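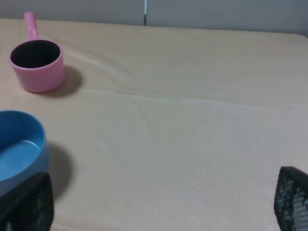 Terence Bloxham asked for one thing from a kitchenware cell, which was that he could change the finger pads himself before the first shift and not have to teach every position again afterward. The Horna tabletop cell is set up with that in mind. It is a single-arm pick-and-place station for bowls, small pots, cups and similar tableware, with a two-finger gripper and a small camera mounted at the wrist.

The cell is sold as a complete station or as a refit kit for an arm you already own. Both come with the same gripper, camera bracket, cables and pads.

The gripper

The fingers are black and have a perforated grid pattern. They close from both sides and can take a bowl by the rim or a small pot by its handle or wall. Grip force is set in the Etix controller. For glazed ceramic, start with the lowest force setting and raise it one step at a time until the piece no longer slips during a slow lift.

Check the grid for grit at the start of each shift. Sand or chipped glaze caught in the openings will scratch the next piece. Brush the fingers with a dry nylon brush, working away from the wrist. Do not use compressed air, which drives dust into the finger slides.

The camera

The wrist camera looks down past the fingers, so both tips show in the lower corners of the view. This is the normal position. If one tip sits noticeably higher than the other, or has moved out of view, the bracket has shifted and should be reset before the cell is run.

To reset the bracket:

Stop the cell and lock it out at the controller.
Loosen the 2 bracket screws by half a turn.
Turn the bracket until both fingertips line up with the marks on the setup screen.
Tighten the screws by hand, then with the short key supplied.
Run the camera check from the service menu.

Clean the lens with a dry lens cloth. Glass cleaner leaves a film that shows up as haze under overhead lights – if someone has already used it, wipe with a barely damp cloth and dry right away.

The work surface

We recommend a matte, pale cloth or mat. A bare glossy table reflects the lamps, and the camera can read a reflection as a rim. Small wrinkles do not affect picking. A fold that stands up high enough to tilt a bowl should be smoothed out by hand while the cell is locked out.

Shadows matter more. With a light on one side only, a deep bowl throws a dark patch that the software may join to the bowl itself. Either add a second lamp on the opposite side or run the shadow step in setup, which takes about 3 minutes and has to be repeated if the lamp is moved.

Changing the finger pads

Replace the pads every 90 days in normal use, or sooner if the edges lift. Pads are supplied in packs of 4. Always change both fingers together. Slide the old pad off toward the tip, wipe the seat, and push the new pad on until it clicks. Then run the open and close cycle twice with nothing between the fingers. Taught positions are kept, but the zero point should be confirmed on screen before the first pick.

If the gripper closes off center

Look for a worn pad first, then for dirt in the slides. If both are clean and the fault comes back, note the code on the controller and contact the service desk in Prametstead. Please do not open the wrist housing. The cable inside has very little slack and is easily pinched when the cover goes back on.

Ordering

Pads, brushes, bracket screws and lens cloths are kept in stock. Wrist cables are made to order and are fitted by our service staff. Please give the serial number from the base plate when you order.

Comments

Ysaline Charpentier
Does the refit kit work with the older Marty arm? We have the one with the round flange.

Timothée Guérin
It does, but you need the adapter ring and it is listed separately. Ours arrived a week after the kit.

Maxence Gilbert
The page should say which way the pads face. I had mine on backward and the zero point would not confirm. The thicker edge goes to the inside.

Ysaline Charpentier
Thanks both. Ordering the ring with the kit.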